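Section 4: Following a Nomination from Hearing to Floor Vote

Now for the fun part! Your Brodard account is set up, your home state is saved, and you can start following a real nomination through the Senate. Brodard updates its calendar every morning at 6, so an early check with your coffee works beautifully.

Before you begin
You need a confirmed email address and at least one saved committee. If you skipped committees in Section 3, go back and choose one now. Judiciary is a great first pick for anyone interested in the courts.

Add a nomination to your watch list

1. Open the Nominations tab and type the nominee's last name, or the office if you don't know who has been picked yet. "District judge" plus a state name usually narrows things down fast.

2. Select the star next to the entry. It turns solid, and the nomination moves to the top of your home screen. A free account holds 39 starred items, which is plenty for even a very busy session.

3. Open the entry and look over the timeline. Each stage has its own marker: received, referred, hearing, committee vote, floor calendar, final vote. Stages that haven't happened yet are gray.

Note: A nomination can go back to the President without a vote. When that happens, the timeline stops and a Returned label shows up. If the same person is nominated again, Brodard makes a new entry, and you'll have to star that one too.

4. Choose your alerts. We love the Hearing Notice alert – it goes out as soon as a date is posted and includes the room and start time. Turn on Schedule Changes while you're there. Hearings move a lot, and a Monday session can slip to later in the week with very little warning.

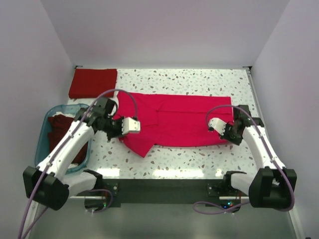 Read the hearing record

5. After a hearing, select Documents. You'll find the witness list, prepared statements and any letters the committee has released. Letters are sorted by the date they were entered in the record, so one written in February may sit below something newer.

6. Highlight any passage and select Clip to save it in your notebook. Clips keep their page numbers and a link to the source, so quoting a letter correctly in your newsletter or class paper is a breeze. Each clip can run up to 400 words.

Caution: Transcripts marked Draft come from live captions and often get names and numbers wrong. Check the video before you quote from one.

7. To compare two statements, open the first, select Side by Side, and pick the second. The Wirkeck viewer scrolls them together. Select the lock icon if you'd like to scroll each one alone.

Contact your senators

Open the entry and select My Senators. Brodard fills in the office phone numbers for your home state and shows how each senator voted on earlier nominations. Nothing is sent for you. The message box is blank on purpose – write in your own words!

If you use the Leinonen calendar add-on, reconnect it after changing your home state. Old office hours stay on your calendar until you do.

Section 5 covers sharing a watch list with a group.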